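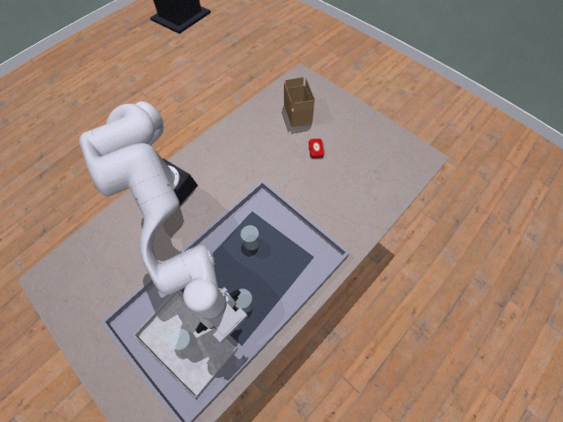 Progress report, automation grant, Rinby packing room
February 3, 2024
To: Ingrid Oyelaran, Kaijage
From: Caroline Koech, Zemthorpe

Quick one this time, we are mid changeover. Full spend table follows in May as agreed.

Where we are. Simulation phase nearly done. The arm (everyone calls it Isa now) has been working the sorting tray in the simulator -- small pale cups on the dark panel, white bin section at the lower end, nothing fancy. Set of 1000 simulated runs finished, Faraji Owino is going through the logs. Tray layout stays as is. Open carton and the red item stay on the mat in the sim too, outside the tray, so the model gets used to clutter.

What went less well. Grasp planning near the raised rim took longer than budgeted. Faraji lost most of two weeks on it. Also the shadows were too soft in the first version, had to redo.
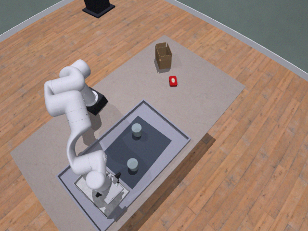
Staff side. You asked for more on this. Kerubo Barasa and Fatima Mathebula both sat in on the simulator sessions, 50 hours between them. Kerubo now writes the pick order herself, Faraji only checks it. Fatima was doubtful, still is a bit. Her point: the hand sorters catch bad lids while sorting, and if the arm does the sorting who catches them? Fair. We have added a check step by hand after the bin, and one job stays there on every shift.

No jobs cut. Hours are the same, but the work is diferent -- less standing at the tray, more loading and checking. Two people asked to stay on hand packing and will. Pay grades for the new checking role not settled, HR has had the draft for a while now. I will chase.

Training. Short course written, 235 slides which is too many. Fatima is cutting it down to 50 with Kerubo.

Next:
-- finish log review
-- order the real gripper, quote is in
-- floor marking at Rinby, need a date from the site
-- first trial with with the real arm, one shift only, both sorters present

Need from you: ok to move the leftover travel money into training hours. Email is fine.

Caroline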